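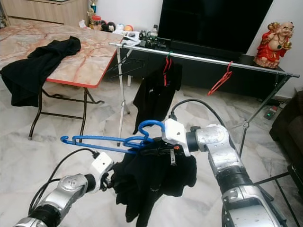

Which gripper should I order for garment work on a two-arm setup?
Start with the Musberg angled bracket on at least one side. It lets the fingers reach a collar or a hanger bar while the wrist stays clear of the other arm.

Musberg angled gripper bracket

The Musberg is a mounting bracket and housing for parallel grippers used on light arms. It was compared with the straight Brerik mount on one task: putting a shirt on a plastic hanger with two arms, then placing the hanger on a rail. Sizwe Mnguni ran both sets, 1000 cycles per mount, with the same controller settings.

Results
Dropped garments, Brerik: 19
Dropped garments, Musberg: 7
Finger pads changed: none in either set

Most of the Brerik drops came at the second shoulder, where the wrist had to turn far enough to pull the cable tight. With the angled bracket the turn is smaller. Leave a free loop of cable behind the housing in any case — a tight cable shifts the grip as the wrist rolls.

Dark, thin fabric is the harder case for the camera. Folds at the collar are easy to mistake for an edge, and the fingers then close on a single layer. Chaimae Ashour recommends setting the grip point by hand for the first garment of each type.

Fitting
Four screws, supplied. Recalibrate the tool center point after fitting. Controllers running the Tawfik driver need the bracket offset entered separately for the left and right arms; the values are printed on the sheet in the box.

Service interval: 2000 cycles. Check screws and finger pads.
Sold singly. Left and right brackets are separate parts.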